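Marked down for having an opinion

Sep 17, 2020

I have now been asked by three separate relatives whether the lecturers at Tokunthorpe are indoctrinating my students. I teach a second-year unit on media and government there, so I suppose I'm the one they mean. I can't get my students to read the unit outline. If I had powers of indoctrination, I would start with the referencing guide.

What set the aunts off was a column in the local paper about our essay question on public broadcasting. The columnist had heard from a student who believed that arguing for budget cuts would cost him marks. He may well believe it. I'd have liked the columnist to ring and ask how we mark, but he had a deadline, and I was probably at the dentist.

So, for the aunts. The essay is 2,000 words. Names come off before we see it. My colleague Sawsan Kassab and I each mark a batch, then swap 30 of them and argue. Last February we disagreed badly on five, and in every case the fight was over evidence. One of those wanted the whole broadcaster sold off by lunchtime. I thought it was wrong from the first line to the last and gave it the second-highest mark in the pile, because the kid had gone and read thirteen years of annual reports, and I haven't done that.

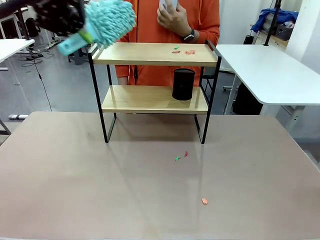 The ones that do badly tend to agree with me. They've worked out my politics (it isn't hard, I own a bicycle) and they hand my own lectures back to me with the jokes removed. Alper Bozkurt, who tutors the late group, calls this "the echo" and writes a small E in the margin. I've seen essays with more than 30 of them.

I don't want to be smug about it. If a student is sitting in my tutorial too nervous to say what he thinks, then something has gone wrong in that room, whatever the marks say afterwards. I talk too much and I pull faces. Sawsan tells me I have a particular sigh. This semester I'm trying to let silences run on, and so far I've lasted about as long as it takes to open a biscuit.

The column is still stuck to the fridge in the staff kitchen. Someone has corrected the apostrophes.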